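Home | Sorting | Laundry | Moving & Boxes | FAQ | About

Filed under: Bedrooms, Folding, Frequently Asked

Print this page | E-mail this to a friend

Folding on the Bed: Your Questions

I get more mail about folding clothes on the bed than about anything else on this site, more than the pantry pages and the sock drawer business put together. So I've finally gathered it all up! I've answered these the way I'd answer a neighbor, which means I wander off now and then. If your question isn't in here, leave it in the comments and I'll get to it when the laundry is done (so, possibly never, but I do try).

Why the bed? Isn't a table better?

A table is fine if you have one that's clear. I've never in my life had one that was clear. The bed is big, it's at a height I can live with, and – this is the part I like best – I have to finish before I can go to sleep. I've left clothes on the dining table for a week. I have left clothes on the bed for one night, slept in a ball around them, and felt very silly in the morning.

If your back complains, sit on the edge and turn sideways, or kneel on a cushion on the floor. My mattress is a low one, and I do the kneeling thing for long sessions.

Do I make the bed first?

You don't have to make it properly, no pillows or anything. But pull the bottom sheet flat. I take the duvet right off and dump it on a chair, then run my hands over the sheet from the headboard down. A few wrinkles near the front won't hurt you. It's the big ridges that get you, the ones that make a sleeve lie crooked so you fold it crooked and then wonder why the stack leans.

A plain, pale sheet helps too. I used to have a navy one and I lost so many dark things on it.

How do I deal with dark clothes? They all look like one lump.

Oh, I feel this one. A dark blue thing, half folded and rumpled, is just a puddle with shadows in it, and you can't tell a hem from a neckline until you've picked it up and turned it over twice. What I do is spread it out all the way, even if it looked nearly folded already. Start over! It takes a few seconds and saves you a lot of grumbling.

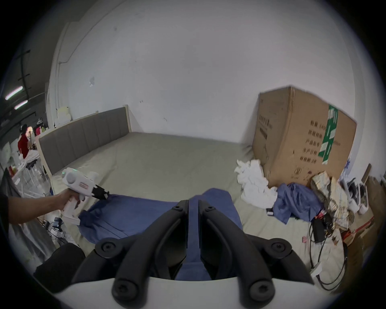
Once it's flat, find the top edge and take hold of that first. Smooth down from there with your other hand, push the creases out toward the sides, and only then bring anything over. If you start folding from the middle you'll just trap the creases inside, and they'll be there waiting for you next time you want to wear it.

Open the curtains as well. I fold in daylight whenever I can, and I keep the dark things for the start, while I've still got the patience.

What order do you fold in?

Dark things, then big things, then everything else. Other people swear by doing one person's clothes at a time, and if you have kids who put away their own stuff that's probably smarter. Mine goes by shape because my shelves go by shape.

I stop after five pieces and put that stack down at the far end, by the headboard. Any taller and it slides when I lean on the mattress.

Is it OK to sort into cardboard boxes?

More than OK, I love a cardboard box. I've bought the fabric bins and the woven baskets and the clear ones with the clicky lids (I had a set from Mosquera that I thought would change everything, and the lids cracked in February). The big brown carton that something else came in has outlasted all of them.

A few things I've learned the slow way. Check the bottom before you fill it, and run a new strip of tape along the seam if the old one has gone soft. Give the inside a good wipe with a dry cloth. And don't use anything that had food or cleaning stuff in it, the smell gets into cotton and stays there.

Where does the box go while you work?

On the bed with me, pushed up against the wall. If it's on the floor I'm bending for every single item, and if it's loose in the middle of the mattress it creeps toward me every time I kneel. Against the wall it has something to rest on. It'll tilt a bit, since mattresses give, and I've stopped fussing over that.

Put down an old pillowcase underneath if the box has been in the garage.

Can I trust what's printed on the carton?

For what's inside now, no! Old cartons come covered in print – quantity, carton size, batch number, production date, how long the contents keep – and every bit of it is about whatever was packed in there the first time. The carton size can be handy if you're trying to work out whether it'll fit on a closet shelf. The little umbrella means keep it dry, and I'd follow that one whatever you put inside, because damp cardboard and clean clothes are a miserable pair.

For the rest, you need your own label, and this is where I have Opinions.

So how do you label them?

Paper. A plain white sheet, a fat marker, and big letters. I lay the sheet on top of the box while I'm packing and add to it as things go in, then tape it to the side that'll face out. I don't write on the cardboard itself anymore, because I reuse the boxes and after a few rounds I had one that said WINTER, TOWELS and GIVE AWAY all at once, with two of them crossed out and me not sure which two.

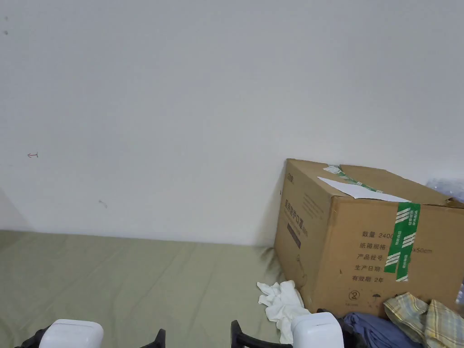 The Brerska comments page had a reader disagreeing with me on this, and I think the point is fair enough to pass along: paper on the outside comes off in a damp closet, so the list ought to go inside, right on top of the clothes, with just one big word on the front. The same reader closes the flaps by tucking them instead of taping, so the list can be checked without hunting for scissors.

I've tried it that way now, and I'm halfway converted. The tucked flaps are great for anything I'll want again soon. For boxes going up high, or out of the house, I still tape.

How much can I put in one box?

Less than you think. Clothes feel like nothing until there's a whole carton of them, and then you're stuck on the bedroom floor with a thing you can't lift. I fill to a hand's width below the top so the flaps close flat. Jeans and heavy sweaters go at the bottom, and I don't mix in shoes. Or books. (I did books once. I dragged that box down the hall on a bath mat.)

My folded things go wrinkly in the box anyway. What am I doing wrong?

Probably nothing! Clothes packed for months come out with lines in them. You can help by making sure they're completely dry first, by using bigger folds, and by rolling the stretchy things. The cotton shirts I just accept I'll iron.

How do I keep from scuffing the wall?

I don't, very well. If your bed is against a white wall you'll get little marks on it, from boxes and headboards and elbows, and at my house from people who draw with whatever's in reach. A barely damp cloth takes off the gray smudges if you go gently. Pen is harder and I'd test a corner first before you use anything strong. When we lived in Reltevley I scrubbed a mark so hard that I made a shiny patch much bigger than the mark ever was.

If you've got an upholstered headboard, go over it with the brush attachment while the bed is stripped. The stitched channels collect lint like you wouldn't believe, especially after a big fold.

How long should all this take?

I can't tell you how long yours will take. An ordinary basket is two songs and a bit for me. A whole closet change is an afternoon, with snacks. I got a letter from Flidbridge asking if it was normal to need the entire weekend, and I wrote back that it is if you try things on, and who doesn't try things on?

What if I have to stop halfway?

Stack what's folded and put it in the box, even if it's the wrong box. Leave the unfolded things spread out flat on top of each other, biggest at the bottom, so they don't get any worse. Then go do whatever it was. When you come back, take the top one and carry on from there.

Last updated 10 September 2021

Print this page | E-mail this to a friend

Previous: Sock Drawers | Next: Closet Shelves | Back to top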